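3.2 What people keep

I went into this study thinking I'd hear about wedding dresses. I mostly heard about sweatshirts! Of the 40 people I talked to, a surprising number went straight to some soft old thing they'd had for years (and would not, under any circumstances, let me call "loungewear"). Color came up a lot, and so did whatever was on the chest, as with the heart in Figure 5.

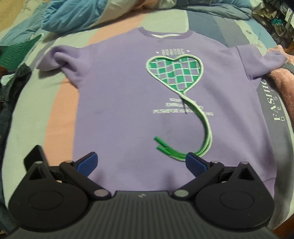 Figure 5. Lavender-purple sweatshirt with a heart-shaped appliqué.

3.3 Why they keep it

My coauthor Reshma Mabaso and I argued over this part for most of February. She sorted the answers by person, I sorted them by garment, and we ended up using hers. Memory of a place was the most common reason, ahead of comfort, and price hardly mattered. I'd still like to run my version on a bigger group someday.

Contact: Reshma Mabaso | © 2025 the authors | Back to top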